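4. Installer le porte-mugs Tinura sur le plan de travail

Le porte-mugs est monté, bravo ! Reste à lui trouver sa place, et c'est la partie la plus agréable : un bon coin à tasses change vraiment les matins.

4.1 Choisir l'emplacement

1. Dégagez une surface plane et essuyez-la avec un chiffon sec.
2. Si vous avez une planche à découper assez large, posez-la sur le plan de travail. Elle fait un très joli socle et protège la pierre des petits chocs.
3. Posez le socle rond bien à plat, à l'intérieur de la rainure à jus. S'il chevauche la rainure, il va basculer dès la première tasse !
4. Gardez 28 cm libres au-dessus du socle pour pouvoir décrocher les mugs sans vous cogner au placard.

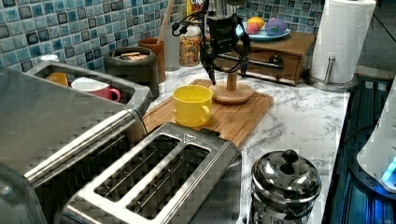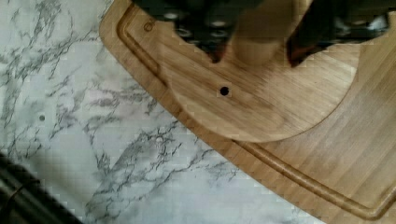
Skuvuseo – Équipe Notices et Cuisine

Socle en bois sur la planche à découper ; le mug jaune visible sur la première photo attend devant le pied.

4.2 Accrocher les mugs

1. Lavez les mugs, puis séchez-les soigneusement, anse comprise.
2. Commencez par la branche du bas et passez l'anse par-dessus l'embout.
3. Accrochez le deuxième mug du côté opposé, puis continuez en alternant jusqu'en haut.
4. Faites tourner doucement le pied d'un quart de tour : rien ne doit se toucher.

Remarque : les couleurs vives sont superbes sur le bois clair. Mélangez-les, dépareillez-les, c'est là que le porte-mugs prend tout son charme !

Attention : ne dépassez pas 53 cl par mug. Les grandes chopes tirent trop sur les branches hautes.

Attention : éloignez le porte-mugs du grille-pain quand celui-ci fonctionne, et ne le rangez jamais dessus.

4.3 Entretien

Chiffon à peine humide, jamais de lave-vaisselle. Une fine couche d'huile alimentaire en novembre, avant la saison du chauffage, et le bois retrouve une belle teinte. Laissez-la pénétrer toute la nuit avant de raccrocher les tasses.

Pièces de rechange : embouts, réf. 129 ; patins antidérapants, réf. 100.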